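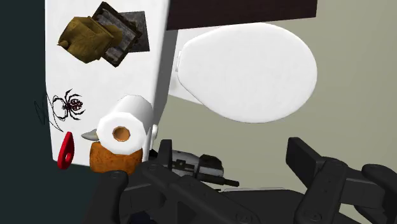
Fekaser gripper in the simulated bathroom, with the paper towel roll ahead of the left finger.

Gripper Comparison Working Meeting - Minutes
June
Minutes taken by Laimutė Venckus

Present: simulation, controls, hardware, purchasing (first half), L. Venckus (chair and minutes, the vote having been held while she was parking).

1. Previous minutes
Accepted with one correction. "The arm was upset" should read "the arm was offset." Controls felt the original was closer.

2. Where the comparison stands
Two grippers are in the running, the Fekaser and the Simard. Both run on the same simulated arm in Witance, with the Vudus controller. Each is owed 500 episodes, of which 100 are in the bathroom. The Fekaser has finished its bathroom set. The Simard has not started, as its model arrived with the fingers scaled in inches and was briefly larger than the room.

Simulation will fix the scale and send a picture of the result before anyone queues a run.

3. Bathroom set, Fekaser
The paper towel roll on its side was discussed at length. Hardware likes it as a target: it is wide and round, and the finger pads have to close on a curve. Controls dislikes it for the same reasons. Most of the failures in the log are listed as "contact lost," a label that covers everything from a near miss to knocking the thing across the room. Agreed to split it into "never touched" and "touched and dropped." Old episodes will be relabeled by hand. Hands to be determined.

The porous brown block stays in the set. It is "sponge" in one config file and "bread" in the other, and has different friction in each. Purchasing asked which it was. Simulation said that depended on the file. Moved to actions.

The view from the wrist was raised again. With the fingers this close to the camera, they take up a lot of the lower part of the picture, and the objects we care about are just past them. Hardware proposed moving the simulated camera back. Controls pointed out that the real mount has nowhere to go back to. The camera stays put for both grippers, so that we are at least comparing two things with the same handicap.

4. Time limit
Currently 60 seconds per episode. Controls asked for longer. Simulation asked for shorter. Left at 60 seconds, with everyone equally unhappy.

5. Vudus controller
The new release closes the fingers more gently at the end of travel. It also renames every parameter. Hardware asked whether we could have the first without the second and was told to read the release notes, which are also renamed. We stay on the old release until both grippers have completed their 500, or the comparison will be between controllers.

6. Purchasing
Simard's quote runs out at the end of the month. Purchasing would like a decision by then. The meeting would also like a decision by then. No decision was made. Purchasing left.

7. Actions
- Fix the Simard finger scale, send picture: simulation
- One name and one friction value for the brown block: simulation
- Split the "contact lost" label, relabel the bathroom episodes: controls, under protest
- Measure the real pad width on both grippers, with calipers this time: hardware
- Ask Simard for an extension on the quote: L. Venckus

8. Any other business
The meeting room is booked by someone else from 2 p.m. They were already in it.

Next meeting: once the Simard has run its first 100.

Corrections to Laimutė Venckus before the next meeting | Internal circulation only | Back to top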